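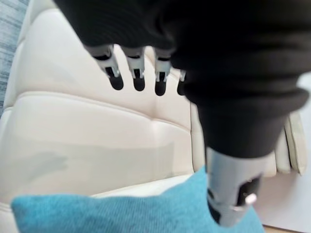 I sold the car in January. It needed a new catalytic converter and two tires, the shop on Dodenar Street wanted more than I was willing to pay, and a man named Dennis Barasa offered me $1,975 for it as it stood. I took the money and told myself I would look for something newer in the spring. It's spring, and I haven't looked. I've had a few emails asking how it's going, mostly from people who think it can't be done in a town the size of Relville. The usual question is about big things, and it's a fair one. A cream upholstered sofa like the one in the photo doesn't go on the bus, and if it did you wouldn't want to see what color it was at the other end. For furniture you pay for delivery. I paid for delivery when I had a car too, so that part of my life hasn't changed.

What has changed is groceries. I used to do one large shop on Saturday and fill the trunk. Now I go three times a week with a backpack and one canvas bag, and I buy what I can carry up the hill. I stopped buying cat litter at the store in the second week and have it shipped. Milk is the other heavy thing. I switched from gallons to half gallons, which cost more per glass, and I've decided not to care.

I throw out less food. When I shopped once a week I bought for a person who cooked every night, and I'm not that person. A bag of spinach now has two days to prove itself before I'm back in the store anyway.

The bus is the number 8, and it runs every half hour until early evening, then once an hour, then not at all. The last one leaves downtown at 9:40. I have missed it twice. The first time I walked home, which took an hour and ten minutes in sleet. The second time I called Teresa Mac Suibhne, who was still awake and came to get me, and I bought her breakfast that weekend. I now set an alarm on my phone for 9:20 if I'm out.

Sundays are the weak spot. There is no bus on Sundays before noon, and the choir I sing with rehearses at ten. It's too far to walk with a folder of music and arrive in any state to sing. Lorcan Lenihan lives four streets over and drives right past my corner, so I ride with him and give him gas money on the first of the month. He said no to the money at first. I told him I'd feel better asking if he took it, and that settled it.

I don't love having to ask. I grew up in a house where you didn't ask for rides, and it took me until March to stop apologizing every time I got in the car.

Now the costs, which I know some of you only came for. I went back through last year's statements and added up insurance, gas, parking at work, registration, the oil changes and the windshield. I left out the price of the car itself, because it was paid off years ago. It came to around $685 a month in the worst months, when a repair landed on top of everything else, and quite a bit less in the good ones. The bus pass is a fraction of that. I've taken a cab five times since January, twice to the dentist and three times because I was tired. Even with the cabs I'm well ahead.

The money goes into a separate account. If I do end up buying another car, it'll be paid for out of that. If I don't, the bathroom floor needs doing.

Some things I miss. I miss listening to the radio alone. I miss keeping a blanket and an umbrella in the back seat. I miss being able to decide at four o'clock to drive out to the reservoir and be there before the light goes. My brother-in-law offered to lend me his truck for that sort of thing, and I've used it once, but it's a different outing when you have to arrange it by text and return it with a full tank.

I also miss the garden center. It's out past the county line with no sidewalk and no bus. Last year I had tomatoes, peppers and too much basil. This year I started the tomatoes from seed on the kitchen windowsill, and they are leggy and pale, and I may go begging to Amândio next door, who always has extras.

Work has been easier than I expected. I leave the house twenty minutes earlier and get there at nearly the same time, because I'm not circling the lot. I read on the bus when I get a seat. I've finished more library books since January than in all of last year, including a very long one about canals that I had renewed so many times the librarian commented on it.

My knees are fine, for those who asked. My boots are not. The left one has split along the side where the toe bends, and the repair place in town says it can't be glued again. So that's a new pair of boots to add to the cost column, and I'll be going downtown on Thursday to try some on.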